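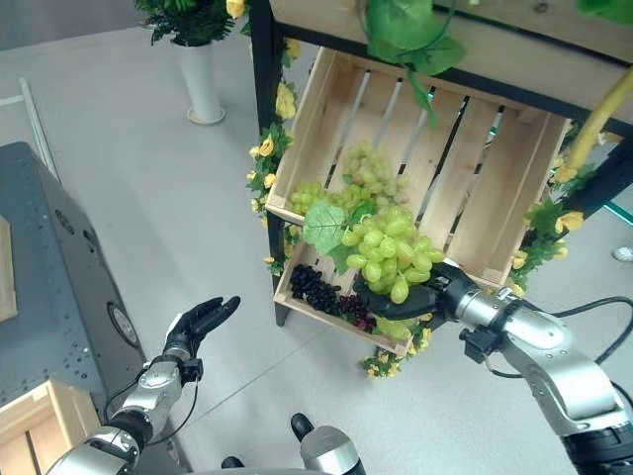
Chapter 5
Picking Up Soft and Irregular Objects

In Chapter 4 your team programmed an arm to lift blocks and cans. Those objects have flat or evenly curved sides, and they keep their shape when a hand closes on them. A bunch of grapes is harder. It has no single surface to hold, its outline changes as you turn it, and its weight hangs below the point where it is lifted.

This chapter follows a student team at Fulley Technical High School as it prepares for the produce task in the Zasar Challenge. Teams have 10 minutes to move fruit from a tilted crate to a tray. The fruit is artificial, so the same bunches can be used all season. The team's programmer, Kanyarat Tanasarn, wrote the first version of the grasp routine in March. Dinesh Thomas was in charge of the practice log, which grew to more than 4,000 entries – many of them dropped grapes.

The team began by closing all the fingers at once from above. In the log, this grasp failed more often than any other. The second version brought the hand in low, with the fingers under and around the bunch, and closed them slowly. You will compare both versions in Section 5.2, using pages copied from the log.

By the end of this chapter, you should be able to:

Explain the difference between a pinch grasp and a wrapping grasp.
Choose an approach direction for an object inside a container.
Set a limit on finger force and test it.
Keep a practice log that another person can read.

Words to know: grasp, approach direction, force limit, contact point, trial

Before you read

Lift a set of keys or a bunch of real grapes using only your thumb and 2 fingers. Put it down and lift it again with your whole hand underneath. Write down where your hand touched the object each time – you will need these notes for Activity 5A.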